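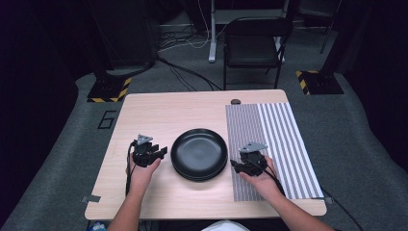

Sci-Fi Double Bill at the Gbeho: My Walk-Through Checklist, With Comments

I run the repertory nights at the Gbeho, and before each one I walk the building with this list. A few of you who put on your own screenings asked for a copy, so this is the one I filled in for the April double bill, grumbling included. We had 170 seats on sale, two features, a short and an intermission. Doors at 6:30 p.m., and I was in by 3.

AUDITORIUM

1. Aisles clear, front to back. OK.
Somebody had left the stepladder by row F again. Moved it to the closet. I also walk the aisles with the house lights all the way down, and I wish I'd started doing that years ago! You find every curled bit of carpet tape with your toes.

2. Step lights. NEEDS WORK.
Two out on the left side, near the back. I put down glow tape for the night and wrote it up for repair. Glow tape is fine for one show, but it needs a good blast of light beforehand, so leave the house lights up through the walk-in.

3. Seats. OK, with one roped off.
Row 13 (yes, we have one, and yes, people ask for it at the monster movies) has a seat that tips forward when you lean back. It stays roped off until the new bolts come.

4. Exit doors open from inside with one push. OK.
Push every one. Don't look at it and decide it's fine. The stage left door was sticking in the damp last winter and I only found out because I leaned on it with a box of posters.

5. Exit signs lit, and visible from the front row. OK.
The one by the screen is pretty bright and I get complaints about it during the dark movies. It stays on. I love a good black level as much as anybody, but no.

PROJECTION BOOTH

6. Lamp house fan running before the lamp is struck. OK.
We still run the old Brodia for film prints, with a 1000 watt lamp in it. Fan first, listen for it, then the lamp. I hold my hand near the vent outlet to feel the air moving.

7. Face shield and gloves on their hook. OK.
These are for lamp changes and nothing else. I found the gloves in the parking lot once. We don't talk about it.
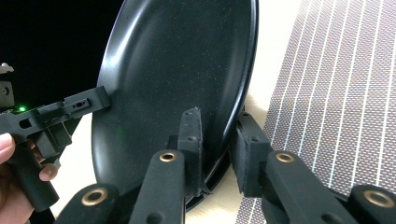 8. Fire extinguisher in date, tag readable. OK.
Tag's good. The bracket has come a little loose from the wall, so I snugged up the screws while I was in there. Make sure whoever is running the show can reach it without climbing over film cans — our booth is narrow and the cans for a double bill take up most of the floor if you let them.

9. Cables taped or covered. OK after a fix.
The extra speaker run for the Tundano short crossed the booth doorway. I rerouted it along the wall and put a rubber cover over the part I couldn't move. The short sounded terrific, by the way. If you ever get a chance to see a Tundano with the bass turned up, take it.

10. Booth phone or radio working. OK.
Call the front desk and have a real conversation. A click and some static doesn't count as a test.

LOBBY AND CONCESSIONS

11. Popcorn machine, cord and plug. OK.
The Nutelico is elderly but the cord is new. It gets its own outlet, no sharing with the coffee urn! We tripped the breaker that way in the middle of a trailer reel, and everybody clapped as if it were part of the show.

12. Floor by the drink counter. OK, mat down.
Ice gets everywhere. I put the mat down early and check it again at intermission.

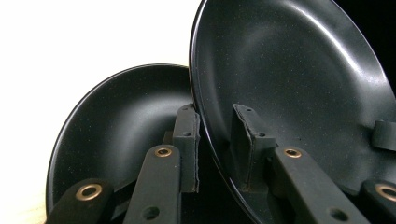
I carry a small towel in my back pocket for that intermission check and I've never regretted it. A wet patch by the counter is the first thing people walk into when they come out blinking after two hours in the dark.

13. Poster stands and displays stable. NEEDS WORK.
The big cardboard robot is gorgeous and also falls over if you breathe on it. I put a sandbag on the base and pulled it away from the restroom doors. Next time it gets tied to the pillar.

14. Queue not blocking the front doors. OK.
I run the line down the side of the building. For the popular shows I start it before anyone turns up, with a couple of cones, and then it sort of forms by itself.

DURING AND AFTER

15. Head count against tickets. OK.
No standing at the back, even for friends, even for the last reel.

16. Lamp off, fan left on for 7 minutes. OK.
Set a timer. I use the one on my phone and sit in the booth eating leftover popcorn.

17. Full walk, restrooms included, then lock up. OK.
Found: one scarf, one plastic ray gun, half a sandwich. The scarf and ray gun are at the desk.

Still open from this list: the step lights, the row 13 bolts and something to tie the robot with.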